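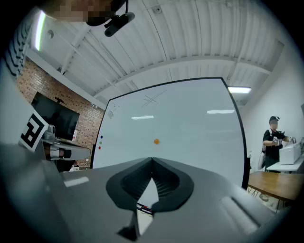
About Tramstead

Tramstead prepares transcripts, chapter lists and episode notes for long interview podcasts in medicine, public health and engineering. We work from the producer's audio. We return text files that can be published next to the episode, loaded into a podcast host, or kept in a searchable archive.

The company was started by Kristóf Kun and Yulan Yao. Kristóf came from captioning for medical lectures and Yulan from indexing, mostly textbooks and conference proceedings. The first job was a back catalog of 197 episodes for a show on hospital management that had never been transcribed. Most of our rules on speaker labels, corrections and timestamps date from that job. A few have been changed since, and the style guide records which.

We do not host audio, sell advertising or edit sound. Producers who need those services should arrange them before the audio reaches us, as any cut made after transcription moves the timestamps.

What we produce

Full transcript. A complete text of the spoken content with speaker labels and a timestamp at each change of speaker. In long answers a further timestamp is placed at the nearest sentence break after each two minutes. False starts and filler words are removed in the standard version. A verbatim version is available for research archives and legal use and is priced separately.

Chapter list. Short headings with start times, written to fit the display limits of common podcast players. A chapter starts where the topic changes. This is often a little earlier than the host's next question, because guests tend to move on by themselves. We set the start time at the first sentence that belongs to the new topic.

Episode notes. A summary in plain language, a list of works mentioned, and a list of terms with short definitions. The summary reports what was said and by whom. It does not judge whether a guest was right.

Corrections file. A separate document listing every place where the transcript departs from the audio for a reason other than filler removal, plus any passage we could not make out. Producers sometimes ask us to leave this out. We send it anyway, and they are free to delete it.

How an episode is handled

Audio arrives by upload. WAV and FLAC are preferred. MP3 is accepted at 128 kbps or higher. Separate tracks for each speaker save a good deal of time when people talk over each other, and we ask for them wherever the recording setup allows.

The first draft is made by speech recognition software. It is used as typing and nothing more. An editor then listens to the whole episode at normal speed against the draft, correcting words, punctuation and speaker labels. A second editor, who has not seen the first pass, checks all numbers, drug names, units, gene names and titles. Chapters are written after the second pass.

Drug names are checked against published name lists. Where a guest uses a brand name, the brand name stays. Where a guest clearly misspeaks, for instance giving milligrams for micrograms, the text keeps the spoken word and the entry goes in the corrections file with a query to the producer. We do not change a dose in a transcript without written instruction.

Names of people and institutions are checked in the same pass. If a name cannot be confirmed, it is spelled as heard and marked with a bracketed query. Brackets left in a delivered file mean that the producer still has a decision to make.

Standard turnaround is six working days from receipt of the final audio. Episodes longer than three hours are quoted individually. Rush work is possible in most months, though seldom in February, when several clients deliver a full season together.

Bellitis, our term list

Bellitis is the in-house term list used by all editors. It holds spellings, preferred forms, common recognition errors and short definitions for words that come up in health and engineering interviews. The name comes from a recognition error in an early episode and was never replaced.

Each entry has a headword, the accepted variants, the wrong forms the software tends to produce, and a source for the spelling. Entries without a source are allowed for one delivery only and are then confirmed or removed. The list is revised every quarter.

Some examples of what it settles:

"Antigen test" and "rapid test" are kept as spoken. They are not swapped for each other, even where the guest seems to mean the same thing.

"Sensitivity" and "specificity" are checked by ear every time. The software confuses them in fast speech, and the sentence often reads well either way.

"Percent" and "percentage points" are kept as spoken and queried if the arithmetic does not work.

"R naught" is written with the symbol in transcripts and spelled out in chapter headings, where some players drop the subscript.

Clients on an annual plan receive an export of Bellitis as a CSV file. It may be used inside the client's own organization. It may not be resold.

Dodamora, the archive service

Dodamora is the search service for clients with a large back catalog. It indexes delivered transcripts and returns the passage, the speaker and the time in the episode. It holds 1512 episodes at present. All of them went through the full editing process, and raw machine transcripts are not accepted into the index.

Search is by word, phrase, speaker or term. A term search uses the Bellitis variants, so a query for a generic drug name also returns passages where a guest used the brand name. Results can be limited by date of release or by show. There is no ranking by popularity and we do not collect listening figures.

Access is set by the client. Some shows keep their archive open to the public, others limit it to staff or to members. Clients can withdraw a show at any time, and the transcripts are removed from the index within one working day.

Simard

Simard is the style guide. It covers speaker labels, punctuation of spoken English, handling of crosstalk, treatment of numbers, and the wording of chapter headings. It runs to roughly 100 pages, the longest section being the one on numbers. The current version took effect on 21st March and replaces all earlier versions for new work. Transcripts delivered under an earlier version are not revised unless the client orders it.

The main changes in the current version are as follows. Chapter headings no longer use title case by default. Laughter is noted only where a reply would make no sense without it. Ranges are written with "to" in running text and with an en dash in tables. Sponsor messages are marked with start and end times and left out of the word count for billing.

The guide is sent to new clients with the first quote. Where a client has a style of its own, we follow it and use Simard for whatever it leaves open.

Medical content

Interviews on health contain statements that are out of date by the time a listener reads them, and some that were wrong when spoken. A transcript is a record of the conversation. It should not be read as advice, and our episode notes carry a line to that effect unless the producer supplies different wording.

If a guest later asks for a statement to be changed, the request goes through the producer. We will add a dated note after the passage. We will remove a passage if it has also been removed from the published audio. We will not replace spoken words with words that were not spoken.

Interviews that include patient stories are marked at intake. The editor lists every detail that could identify the patient, and the producer confirms which of these stay in. Audio for such episodes is stored separately and deleted thirty days after final delivery.

Staff

Kristóf Kun runs production and intake. He assigns episodes, sets delivery dates and answers questions about audio quality. He also maintains the software used for the first draft.

Yulan Yao is responsible for the text. She maintains Simard and Bellitis, trains new editors and does the second pass on episodes with heavy statistical content.

Editors work remotely and are paid by the audio hour, with a higher rate for poor recordings. Applicants take a paid test on a section of a real episode used with the producer's permission. A background in nursing, pharmacy, laboratory work or engineering is useful. Typing speed is not tested.

Billing

Work is billed by the minute of final audio, rounded up to the next full minute. A sample of up to ten minutes is transcribed without charge for shows that expect to send regular work. Quotes are valid for sixty days. Errors reported within ninety days of delivery are corrected at no cost, and a new corrections file is issued with the revised transcript.

Contact

Use the intake form for quotes and include a link to a typical episode, the average running time and the number of speakers. For access problems with Dodamora, use the support form and give the name of the show. Term corrections can be sent by anyone, client or not. Please include the source for the spelling.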